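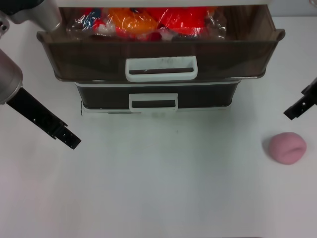

Hulunis Steppe Camp – Guest Systems Support
Ticket: October festival package, wrong guest totals and missing confirmations
Opened by: Arlindo Bezerra, front office
Status: Resolved
Priority: High

Reported problem

The two-night harvest festival package went on sale through Plerner on August 28, 2020. Since then the number of guests shown on the booking calendar has not matched the arrivals list. The calendar says 65 guests for the first night. The arrivals list says 35. We have 30 gers set aside for the festival and I can't tell how many are left to sell.

Also, people booking through the Pascual travel desk are not getting a confirmation email. Five have rung to ask if their booking went through. Direct bookings get theirs within a minute or two.

What I have tried
Logged out and back in. Same totals.
Cleared the browser cache. Same totals.
Printed the arrivals list from the other office computer. Still 35.
Sent a test booking through our own website. Confirmation arrived.

Reply from support

Thanks, Arlindo. Please check two things. First, on the arrivals list, is the filter at the top set to "All sources" or "Direct only"? Second, open any one of the Pascual bookings and tell us what is in the guest email field.

Please don't delete or re-enter any bookings for now.

Reply from Arlindo Bezerra

The filter was on "Direct only". I changed it to "All sources" and the list now says 65, the same as the calendar. I don't remember setting it, but three of us share that login.

The email field on the Pascual bookings has the travel desk's own address in it, not the guest's. The guest's address is further down, in the notes.

Reply from support

That explains both faults. The totals were right and the list was leaving out the agency guests. The filter is saved per login, so it stays as the last person left it. We have set the default for your account back to "All sources".

The confirmations did go out, to the travel desk. The Renix link that brings agency bookings into Plerner was still using last year's field layout. We have moved the guest email to the correct field for new bookings. Old ones have to be corrected by hand: open the booking, copy the address out of the notes, save, then press "Resend confirmation". Leave the agency reference as it is or the commission report will be wrong.

Reply from Arlindo Bezerra

Done for all the Pascual bookings. The five guests who rang have their emails. One had a typing mistake in the address and bounced, so I phoned her and corrected it.

One more question. The riding display and the evening meal are booked as extras. Do they go on the same confirmation?

Reply from support

Yes, if they were added before it was sent. If a guest adds the meal later, press "Resend confirmation" again. The kitchen sheet updates without it.

Closed by support. Reopen this ticket if the totals differ again before the festival.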